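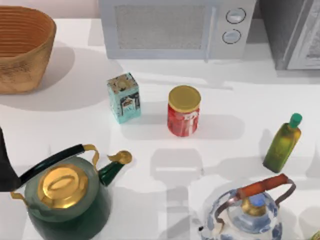
Attendance at the Vistley congregation fell to 124 last winter, and the thing that brought people back was lunch. Not a program, lunch. Someone put out soup after the service, then everyone stayed. A white counter, two kettles, a microwave with a pair of round knobs — you don't need much more than that to keep folks talking untill three.

Money's tight, sure. The Van Acker fund gave $3,358, most of it gone on the roof. Members still argue over whether a meal counts as worship. 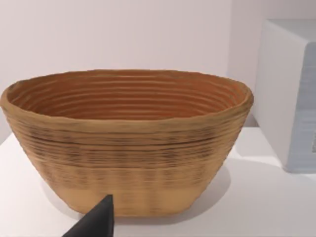 Giving is the other half of it. Plates felt stiff, so a few churches near by went to baskets, wide and shallow ones of coiled strands, easy to reach into. One spring collection made $1,004. Small church, 19 families. They want to do it again in May — with soup.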